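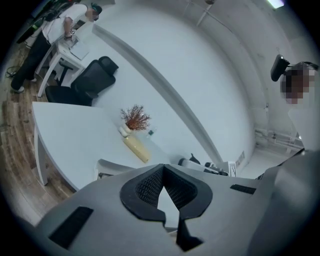
Figure 1. View from the hand-held gripper, with the curved desk beyond it.

Week 9 notes: the dropped bottle fault
Nuanchan Khamphan

Welcome back, everyone. I promised we'd spend a whole session on one fault, and I've picked the Kavura one because it taught me more than any of the runs that went well (and I was there for it, red-faced, pen in hand).

The task was a simple one: pick up a bottle, carry it a short way, set it down upright. We had recorded 266 demonstrations by hand, and the arm learned from those. On the first morning it closed on the bottle nicely, lifted it, and then let go in mid-air. It did the same on the next try, and the one after that, and we blamed the finger pads for far too long.

The pads were fine. The trouble was in the timing. The finger readings were being saved 250 milliseconds behind the video, so in every demonstration the fingers seemed to open later than they really had. Somebody on the Pondia side had then "corrected" the delay twice over, which pushed the release too early. A quarter of a second sounds like nothing, I know - but watch your own hand set down a mug and see how much happens in that time.

Have another look at Figure 1 before you start the exercise. There's a yellow bottle lying on its side and a small clear one standing up, and I'd like you to think about how a late or early release would play out for each.

For your lab books, please:
Plot finger width against video time for one demonstration.
Mark the moment of contact and the moment of release.
Write down the delay you find, with its sign. Plus or minus matters here!

One safety note. Keep your free hand out from under the load while you're testing, and press stop before you reach in, even when the arm looks settled. I still catch myself forgetting.

Reports are due in August.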